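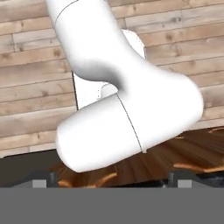

Call for Participants: Weeknight Cooking Diary Study

Home | Studies | Recipes Archive | People | Contact
Skindalthorpe > Take Part > Open Calls > Cooking Diary

Posted Aug 19, 2025. Open until full.

We need 30 households who cook at home at least four nights a week and don't mind writing it down. Four weeks. Paid. Details below, please read before emailing, most of the questions we get are already answered here.

What it's about

How people decide what's for dinner. What they planned vs. what got made. Leftovers, swaps, the can of beans you opened because the chicken was still frozen. We ran a small version in June with people we mostly knew already and got great diaries but all from the same kind of kitchen. Want a wider spread this time. Singles, roommates, big families, grandparents who cook for everybody, night shift people whose "dinner" is at 7 am.

You do not need to be a good cook. Really. Toast counts if toast was the meal.

What you'd do

- One intro call with Berenice Zamudio, roughly 40 minutes
- A short diary entry each night you cook. Paper or phone, your pick
- Save grocery receipts (tape them in, or snap them)
- A closing visit or call. Visits only if you're within driving distance of Bavden

Nights you order pizza, just write "pizza" and go to bed.
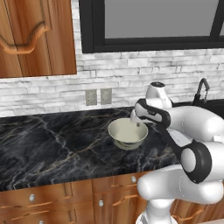 Bowl on the counter. 

Pay

$500 per household for the full four weeks, paid in two halves. First half after week two, second after the closing call. If you drop out after week two you keep the first half. One payment per household no matter how many people write in the diary, you'll have to sort that out amongst yourselves.

Who can join

- 18 or older (kids can help with the diary, a grown up has to sign)
- Working stove or hot plate. Microwave only is fine too, tell us up front
- Comfortable writing in English or Spanish. German possible, ask Leonie
- Not employed by a grocery chain or meal kit company, sorry
- Not in the June round

Special diets welcome. Allergies, fasting, diabetic cooking, feeding a picky toddler, all useful to us. We're short on households of five or more so if thats you please write soon.

Your information

Diaries get a number in place of your name. Bonifacio Robles keeps the name list and he's the only one who sees it. Quotes may be used in the Hollenstein report but we ask you first, every time. You can pull your diary out at any point up to the closing call. Receipts are shredded once they're typed up, unless you want them back.

How to sign up

Email the study desk with "cooking diary" in the subject line and tell us:

1. How many people you usually cook for
2. Which nights, more or less
3. Paper or phone
4. Best time to call you
5. Anything you don't eat

Don't send diaries or receipts yet. Sinéad Carroll is answering the mail, give her a few days. If you dont hear back in a week write again, the spam filter has been eating things.

Paper diaries go out by mail with return postage. Phone people get a link.

Questions about payment only: Leonie Mühlbauer, office hours are mornings.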